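Fuvthorpe Tool and Glove Library
Progress report to the Gillies Community Fund
Prepared by Sunita Mittal, project coordinator
Monday, November 18, 2024

1. Where we are now

Dear Mr. Rankin,

Thank you for the extra week to write this report. It covers the second period of the grant, from the end of the first report until now. The first report was mostly on the shelving and the insurance, and both of these matters are closed. In this one I will write mostly on the gloves and the sorting table, as you asked for more detail on this after your visit.

The library lends garden and repair tools to households in Fuvthorpe. With each tool that needs it we lend also a pair of work gloves. When we applied to you, we thought of the gloves as a small thing, almost a gift on the side. It became the part of the work which takes the most hours. Gloves come back single, they come back inside out, or they come back in the box of another borrower. In the first months we kept them all in one large bin beside the door, and the person on shift had to search in it while the borrower waited.

2. The sorting table

From your grant we bought one table for the back room and the baskets that go with it. Every returned glove now passes over this table before it goes to the shelf. The glove is put down flat, fingers to the right and cuff to the left, beside the basket. Everybody puts it down in the same direction, so the next person can compare sizes quickly without turning each one. Angus, you suggested on your visit that we should mark the place with tape. We did this the same week, and it costs almost nothing. 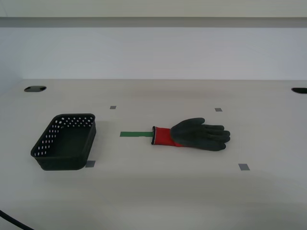
Sorting table, with basket, green tape and one coated work glove with a red cuff.

The work at the table goes in this order. First the glove is laid out and the fingers are pulled straight. Then the coating is checked for cracks, mostly between the thumb and the first finger. Then the cuff is checked, as the knit part becomes loose before the coating is finished. A good glove goes in the basket and waits there for its partner. A glove with a hole goes to the rag box under the sink, and we cross it out of the stock book.

We chose plastic baskets with holes in the sides. The cardboard boxes we had before became soft at the bottom in the winter, when people returned gloves straight from the snow. A basket can be rinsed in the laundry tub and put back on the table the same day. It is also low enough that one can see what is inside without emptying it, and our older members have mentioned this to me more than once.

3. Stock and lending

At the start of this period we had 28 pairs of gloves fit for lending. We have now 40. Of the new pairs, most came from the order with Dredov which was in the approved budget, and the rest were single gloves matched again at the sorting table. I did not expect to find partners for so many of them. Some were lying in the old bin since the spring.

The gloves from Dredov are of the coated kind with a knit cuff. We had a discussion whether to buy leather ones, which last longer. Leather is more difficult to wash and takes a long time to dry, and in the small sizes it was not available at the price we could pay. The coated ones have a good grip on a rake or a shovel handle. For pruning roses they are not enough, and for this we keep 3 pairs of long leather gloves apart, behind the desk. They are lent only on request.

Lending was slow in the hot weeks of the summer and became strong again with the leaf season. The tools most asked for were the leaf rakes, the loppers and the wheelbarrow. The wheelbarrow is always booked on the weekend and I would like to talk with you on a second one, but this is not a request for the present grant.

4. Difficulties

The size labels are our main problem. The label is printed inside the cuff and it disappears after some washings. For a while we wrote the size with a marker on the outside, but on the coloured cuff it was hard to read. Now we are trying a small stitch in a different colour of thread for each size. It is slow work. I have done 15 pairs so far, mostly in the evenings at home, and I will continue through the winter.

The second difficulty is the booking software. We moved to Netura in the summer, as planned, and for tools it works well. For gloves it wants a number on each item, and it cannot understand that two items belong together.
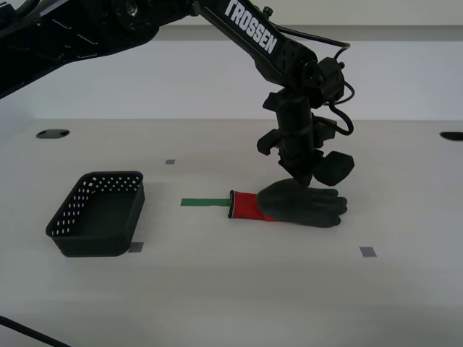 So for now the gloves are not in Netura and we keep them in the paper stock book at the sorting table. I have written to their support desk and they have answered politely that a "set" function is under study. I would ask you to accept the paper book as our record for this grant. A copy of the pages is attached.

The third point is smaller. The light in the back room is good in the morning, but after four o'clock it is not enough to see fine cracks in a dark coating. We have borrowed a desk lamp from the office and would like to keep it there.

5. Spending

The table and the baskets were bought within the amount approved. The glove order was a little below the estimate, as Dredov gave us free delivery. With your agreement I would like to use this difference for thread, needles and a proper lamp. There was no spending on training, because our members taught each other at the table. This line stays unused, and I ask you to tell me if it must be returned or can be moved.

6. Next period

In January we close to the public for one week to do the yearly check of all tools. In the same week we will go through every pair of gloves again and take out what is worn. I plan to order some children's sizes for the school garden days, if the price has not changed.

The receipts are in the second attachment. If you prefer to see the stock book itself, I am at the library on Tuesdays and on Saturday mornings, and you are welcome to come without appointment.

With kind regards,
Sunita Mittal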